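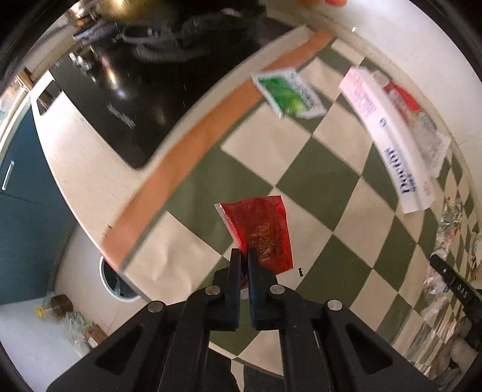
## Zemance: small packets on kitchen counters

Tagged under: Household Objects / Kitchen / Food Packaging

Zemance is a collection about the little stuff that piles up in a kitchen - sachets, pouches, sauce packets, tea envelopes, single servings of whatever came with dinner. We love these things! They're shiny, they crease differently every time you touch them, and everybody seems to have a drawer full of them.

The current release has 3616 pictures taken in home kitchens. Anum Usmani put together the packet list and Samina Rajput wrote the labels (and rewrote a lot of them after we changed our minds about what counts as a "pouch").

### What you'll find

- Glossy packets, in red and plenty of other colors
- Surfaces under and near them: bare counters, trays, checkered cloths
- Cooktops and other reflective neighbors, which make for some really fun highlights

### Labels

Each picture gets one line in `packets.csv`:

- `shape` - square, long, or other
- `finish` - glossy, matte, or clear
- `main_color` - one everyday color word
- `surface` - what lies under the packet, or below it if it's held up
- `print_readable` - yes, partly, or no

Please don't guess at print. A red pouch with faint gold-brown lettering turned sideways is a "no", even if you're pretty sure you have the same one at home. Samina is strict on this and she's right.

For patterned cloths, write `checkered` whether the pattern looks like squares or diamonds. Creases and strong curves in the view pull the shapes around so much that we gave up on splitting the two. A colored border on the cloth goes in `notes`.

### Splits

The test split is 50 pictures, picked by hand and heavy on shiny packets over busy patterns. Everything else is training. There are 3 kitchens that appear only in test.

### Known gaps

Matte paper packets are thin on the ground, and so are wooden counters. We have 6 pictures still waiting on a `finish` label - foil on one side, clear on the other, and we keep going back and forth.

If your kitchen has a good packet drawer, open an issue titled "drawer" and tell us what's in it. Anum reads them on Tuesday mornings and would be thrilled to get more soup.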